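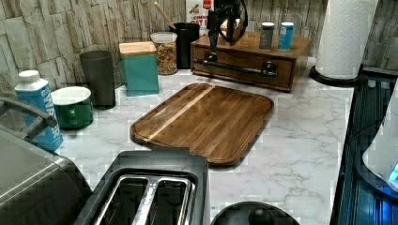

3. カウンター上の配置と日常の取り扱い

本章では、Silellカウンター天板の施工完了後に、調理器具、保存容器および小型家電を天板上に配置する手順と、配置後の日常の取り扱いについて説明する。天板の据付け、目地の充填および水栓の接続は第2章を参照すること。配置の基本は、中央を作業域、壁側を保管域とし、両者を混在させないことである。木製カッティングボードを中央に置き、キャニスター、シリアルの瓶、飲料カートン、ツールスタンドなどを奥の壁沿いに並べる形がこれに当たる。2枚焼きトースターのように使用時だけ位置を変える機器は、手前側に出して使い、使用後は保管域に戻す。

3.1 適用範囲

本章の内容は、大理石柄仕上げの天板に適用する。単色仕上げの天板では、3.5の汚れの確認方法のみ異なる。該当する場合は別冊の補足を参照すること。壁面が石積み調タイルの場合は、3.3の注意もあわせて読むこと。

用語は次のとおりとする。
作業域:カッティングボードを置き、切る、盛り付けるなどの作業を行う範囲。
保管域:作業域より奥で、壁面に沿って物を常置する範囲。
機器域:電源を必要とする機器を常置する範囲。通常は保管域の左右いずれかの端に設ける。

3.2 配置前の準備

(1) 天板上の物をすべて取り除く。施工時の保護シートが残っている場合は、端から低い角度でゆっくりはがす。
(2) 柔らかい布を水でぬらし、固く絞って天板全体を拭く。
(3) 乾いた布で水分を拭き取る。壁との取り合い部は、布を折って角を当て、一方向に拭く。
(4) 目地材の表面を指で軽く押し、跡が残らないことを確認する。跡が残る場合は作業を中止し、11時間以上置いてから再度確認する。
(5) 使用するコンセントの位置を確認し、機器域を左右どちらに設けるかを決める。
(6) 置く予定の物を床または別の台に並べ、電源の要るもの、毎日使うもの、それ以外に分ける。

注記:引渡し時に天板の表面に傷、欠けまたは変色を見つけた場合は、物を置く前に位置を記録し、施工確認票(様式2974)に記入する。配置後に申告された傷は、施工時のものと区別できないことがある。

注意:研磨剤入りの洗剤、金属たわしおよびメラミンスポンジを使用しないこと。表面の光沢が部分的に失われ、補修では元に戻らない。

3.3 保管域の設定

(1) 壁面から物の背面までの間隔を決める。平らな壁面では指が入る程度とし、石積み調タイルでは最も張り出した石の面を基準とする。
(2) 背の高いものを奥に置く。箱入りのシリアル、ツールスタンド、背の高いタンブラーなどが該当する。
(3) その手前に、ふた付きのキャニスターと瓶を置く。ふたを真上に持ち上げられることを、一つずつ確認する。
(4) マグカップは保管域の手前の縁に置く。取っ手の向きは使用者の利き手に合わせてよい。
(5) 開封後に冷蔵が必要な飲料は、天板上に常置しない。未開封で常温保存のできるカートンは、キャップを上にして立てて置く。
(6) 引き出し付きの小型収納ユニットを置く場合は、引き出しを全開にし、前方の物に当たらないことを確認する。
(7) 収納ユニットの上にコーヒー器具や調味料容器を載せる場合は、重いものを先に載せ、残った面に小さい容器を並べる。載せ終えたら引き出しを数回開閉し、容器が動かないことを確認する。

注意:凹凸のある壁面に箱や容器を押し当てないこと。紙箱は角がつぶれ、ガラス瓶は石の角との接触で欠けることがある。容器を引き寄せるときは底を持ち上げ、天板上を引きずらないこと。

注記:木製のふたは、湿気を吸うとはまりが固くなる。固くなったふたは本体から外し、風通しのよい場所で陰干しする。直射日光およびヒーターの温風には当てないこと。

ツールスタンドには、柄を下、使用面を上にして入れるのが一般的であるが、柄の長い木べらは柄を上にしてもよい。いずれの場合も、斜めに張り出した部分が隣の瓶のふたの上にかからないようにする。器具を詰め込みすぎるとスタンドが倒れやすくなるため、一本を抜いたときにほかの器具がついてこない本数を上限とする。

キッチンペーパーは、縦置きのホルダーに立てて使用する。置き場所は保管域の端とし、シンクの水はねが届く位置は避ける。片手で引き出したときにホルダーが動く場合は、台座の裏面と天板を拭き、粉や油分を取り除く。

3.4 作業域の設定

(1) 作業域とする範囲から、ボード以外の物を取り除く。
(2) ボードの裏面と天板の両方が乾いていることを確認する。
(3) ボードを天板に置く。天板の前縁に対して平行でも、やや斜めでもよい。斜めに置くときは、包丁の動く方向が体の正面から外れないようにする。
(4) ボードの四隅を順に手のひらで押し、がたつきのないことを確認する。
(5) がたつきがある場合は、固く絞った薄い布を下に敷く。布は作業後に必ず取り除く。

縁が一段高くなっているボードは、切った食材や汁が外に出にくい反面、縁の内側に水分が残りやすい。使用後は縁の内側に沿って布を一周させること。また、縁をまたいで包丁を引かないこと。刃が縁に当たり、双方を傷める。

色の異なる木を継いだボードでは、継ぎ目に沿って細いすき間が生じることがある。爪が引っかかるほどのすき間がある場合は使用を中止し、販売店に相談する。色の境目が見えるだけで段差のないものは、そのまま使用できる。

注意:ボードを水につけたまま放置しないこと。食器洗い乾燥機にも入れないこと。反りおよび割れの原因となる。

注意:加熱した鍋やフライパンを天板に直接置かないこと。木製ボードを鍋敷きの代わりに使用することも避け、専用の鍋敷きを用いる。

3.5 機器域の設定

(1) 機器の取扱説明書に記載された離隔距離を確認する。本書の値と異なる場合は、大きいほうを採用する。
(2) トースターを使用する位置を決める。焼き口の上方には物を置かず、側面は紙箱、キッチンペーパー、木製品から200 mm以上離す。
(3) 電源コードを機器の背面に回し、余った分はゆるく束ねる。コードが作業域を横切らないことを確認する。
(4) コードが引き出しの前面に垂れる場合は、機器の向きを変えるか、束ねる位置を変える。
(5) 機器を一台ずつ運転し、振動で位置がずれないことを確認する。ずれる場合は脚の裏を清掃する。
(6) 表示灯のある機器は、作業位置に立って表示が見えることを確認する。

警告:トースターの運転中に布、紙または袋を焼き口の上に渡さないこと。発火のおそれがある。

注意:トースターの移動および清掃は、電源プラグを抜き、本体が十分に冷めてから行うこと。パンくず受けのある機種では、取り外す前に本体を傾けないこと。

注記:機器の上に別の機器や容器を重ねてよいかどうかは、下側の機器の取扱説明書に従う。放熱口や通気用の溝が上面にあるものには、何も載せてはならない。

3.6 日常の手入れ

毎日の使用後
(1) ボードを洗い、布で水気を取り、縁を下にしないよう立てて乾かす。
(2) 作業域を、固く絞った布で奥から手前へ拭く。
(3) 乾いた布で仕上げる。
(4) トースターの周囲に落ちたパンくずは、拭く前に小さなほうきまたは乾いた布で集める。

週に一度
(1) 保管域の物を左端から順に作業域へ移す。一度に移すのは三つまでとする。
(2) 空いた部分と壁際を拭く。
(3) 移した容器の底を拭き、元の位置に戻す。
(4) 右端まで繰り返す。
(5) 石積み調タイルの目地と段差は、乾いた柔らかいブラシで上から下へ払う。油分が付いている場合は、薄めた中性洗剤を布に含ませて拭き、そのあと水拭きする。

大理石柄の天板は、淡い灰色の模様と薄い汚れの見分けがつきにくい。汚れの有無は、照明を斜めから受ける位置に顔を下げ、光の反射の乱れで確認する。手で触れて粘りがある場合は、模様に見えても汚れとみなして拭き取る。単色仕上げでは正面からの目視で足りる。

注意:コーヒー、紅茶、酢、かんきつ類の汁および色の濃い香辛料は、こぼした時点で拭き取ること。乾いて残った場合は、ぬらした布を短時間かぶせ、柔らかくなってから拭く。こすって落とさないこと。

3.7 配置に関する不具合と処置

症状:容器の底の形に輪じみが残る。
処置:中性洗剤を含ませた布で拭き、水拭き、から拭きの順に行う。消えない場合は同じ操作を3回まで繰り返し、それでも残るときは窓口に連絡する。

症状:ボードが反り、中央または四隅が浮く。
処置:両面を均等に乾かし、平らな場所に立てかけて様子を見る。重しを載せて矯正しない。

症状:引き出しを開けると上の容器が倒れる。
処置:容器を奥へ移す。それでも倒れる場合は、背の低い容器に替えるか、天板上に下ろす。

症状:天板の一部だけ光沢が異なる。
処置:洗剤の拭き残しの可能性がある。全体を水拭きし、乾いてから確認する。

症状:壁との取り合い部に黒ずみが出る。
処置:水分の滞留が考えられる。その位置の物を移し、乾燥させる。目地材が切れている場合は、市販の充填材を上から塗らず、窓口に連絡する。

3.8 連絡先および記録

天板および目地の不具合は、Mikico施工管理窓口(担当:Jitendra Semwal)に連絡する。ボード、容器類および家電の不具合は、それぞれの販売店または製造者に問い合わせること。連絡の際は、施工確認票の控えを手元に用意し、症状の位置を天板の左端からの距離で伝える。

本章改訂:10月29日(土)
作成:Nisha Kaushik
確認:Bhupendra Joshi

天板の切り欠き加工、追加の穴あけおよび移設については、第4章を参照すること。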